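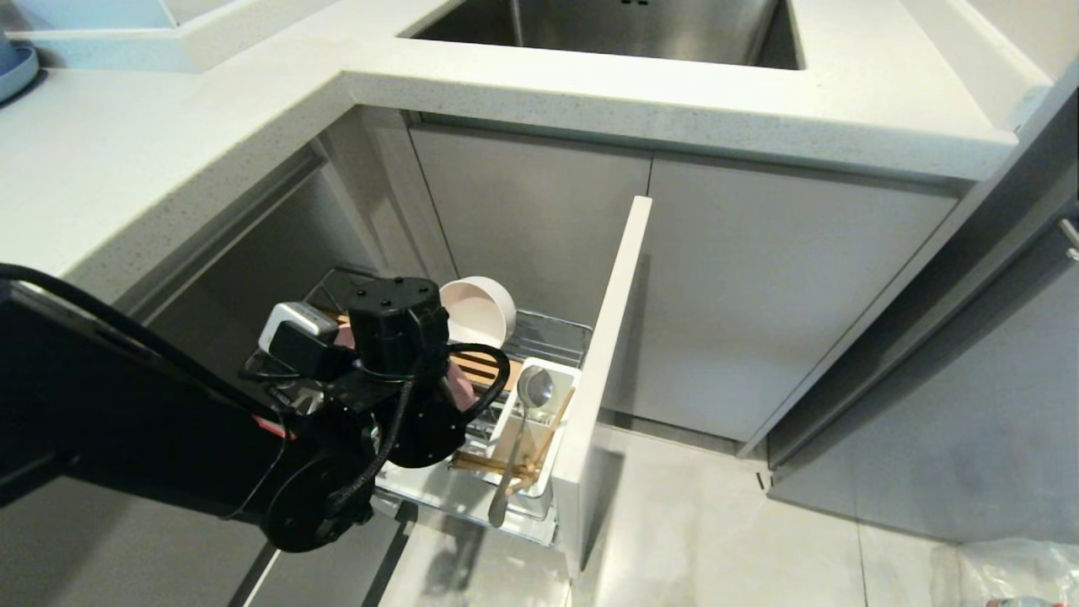
Visit report: Wainwright countertop plant, Zarkcombe
14 Aug 2019

Wainwright runs its quartz slab line in a former feed warehouse on the east side of Zarkcombe. The plant opens its doors to fabricators and kitchen dealers twice a year, and the next date is in September. Our group was met at the loading dock by Berwyn Trevor, the production manager, who handed out ear protection and led the tour.

The first stop was raw material storage. Crushed quartz arrives in bulk bags and is sorted by grain size before it goes to the mixers. For the plain whites, the grain is screened a second time to take out dark particles. Trevor said a single fleck of iron in a white slab is enough to send it to the seconds rack.

Mixing, spreading and pressing take place in one hall. Resin and pigment are metered into the mixer, and the blend is spread in a mold and pressed under vacuum with vibration. The press is a Tisik unit installed last year to replace an older Clullton machine, which is still on site as a source of parts. Pressed slabs go straight to the curing oven. We could not see inside the oven, and cycle times were not shared.

Cooled slabs are calibrated to thickness on the back face, then polished on the front. White slabs are made in 2 cm and 3 cm. Polishing is wet, and the water is settled, filtered and sent back to the line. The floor here was slick in places — boots with a proper tread are worth bringing.

Inspection is still done by eye, under angled lights, with a gloss meter used as a check. The slab we watched had a faint haze near one corner and was marked for repolishing.

The cutting shop handles local kitchen orders only. Sink openings are cut on a bridge saw and finished by hand. Inside corners are given a radius, as square ones tend to crack during transport. Most of the questions from the dealers were about seams in corner kitchens. Trevor's advice was to keep the seam away from the sink and to order both pieces from the same batch.

The tour ended in the sample room. Parking is free but limited, and the dock entrance is not marked from the road.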